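Jornada de puertas abiertas de Hunelon

La jornada de puertas abiertas de Hunelon es una demostración pública de manipulación robótica que se celebra cada mes de agosto en la nave Katona. La edición más reciente recibió 407 visitantes, repartidos en turnos de 26 personas. 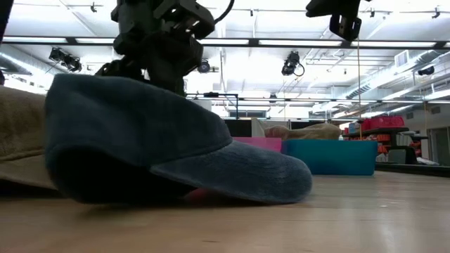

El programa consta de 2 sesiones, ambas dedicadas a la manipulación de objetos deformables, como gorras y paños, sobre mesa de madera. El control corre a cargo del software Etovlow, desarrollado por Penus. La entrada es gratuita, con inscripción previa.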